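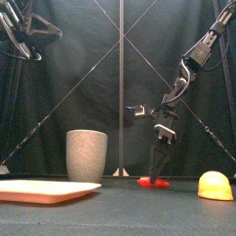 Kestau planner: frequently asked questions

What does Kestau do?

Kestau is the motion planning layer of our two-arm table setup. It receives object poses from the perception module (Gezer) and sends joint targets to both arms. It does not decide which task to do. This comes from your own script.

Why does one arm wait above the table while the other is working?

By default only one arm may be in the low zone. The second arm holds a waiting pose until the first one reports that it is finished. You can change this with the setting shared_zone, but please read the collision notes first.

The gripper closes next to the object. Is it the planner?

Usually not. Small, low objects are the most difficult for Gezer, especially near the back of the table. Open the pose viewer and compare the outline with the camera picture. If the outline is shifted, repeat the calibration – if it is correct, send us the log.

How long does the planner search for a path?

The limit is 300 milliseconds for each attempt, with 6 attempts. After this the arm stays where it is and you receive NO_PATH.

Does Kestau know about the cables?

No. It only knows the arm links and the fixed posts. Graciela Ulloa keeps a list of joint limits which protect the cables, and we recommend to load it before every run.

Can I replay an old run?

Yes, with the option --replay and the name of the log. Logs from before April must be converted first. Ozan Gündoğdu wrote the converter, and you find it in the tools folder.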